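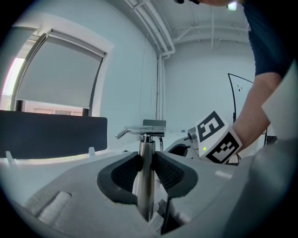 1 min read

Home | Kitchen | Workshop | Cleaning

Sharing a bench with grippers

At Tromine the grippers do most of the holding now, with our hands holding the grippers. A few tips from our benches:

Hold a faucet upright by its stem – the lever and spout stay clear.

Keep the cable out of the jaws.

Wipe the rubber pads every 15 faucets.

Swap jobs after 70. Holding still tires the forearm more than turning a wrench did.

532 shares

Contact | Back to top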